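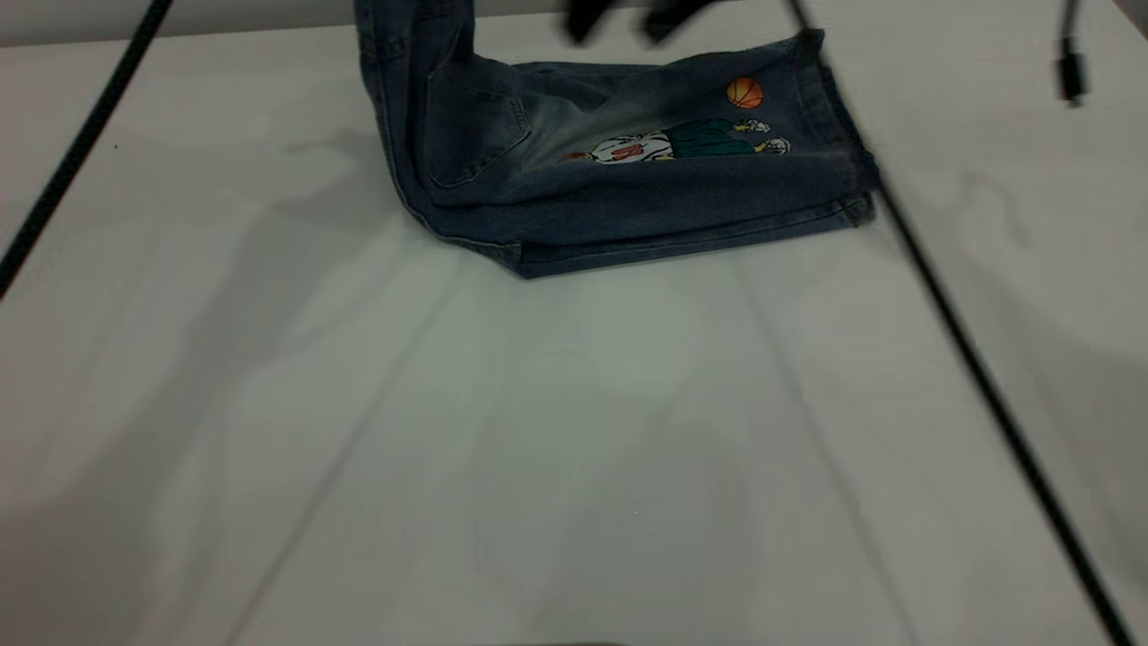 Gripper trials, second progress note
November 2021
By Zixuan Yin
Filed under: Project Updates / Handling

The Mollow gripper has now finished its share of the folding trials, and the Prarkum is halfway through its own. Denim remains the fabric that separates the two. A T-shirt will forgive a sloppy grasp, but jeans are heavy and stiff at the seams, and a leg hoisted straight up while the rest sits in a heap puts most of the load on whatever the fingers happened to catch. The pair with the cartoon basketball player across the faded part has become our benchmark, a career he did not apply for.

Of 200 denim picks with the Mollow, 9 ended in a dropped garment, which beats September and flatters us slightly, as we also slowed the arm down. The Prarkum grips harder and lets go when it feels ready. Its supplier calls this compliance.

Spending on fingertips and spares stands at $2,228. We ask to move the leftover travel money (the Zusdale visit was canceled, to general relief) into 2 more sets of soft pads. The Lü controller arrives next, along with its manual, in one language or another.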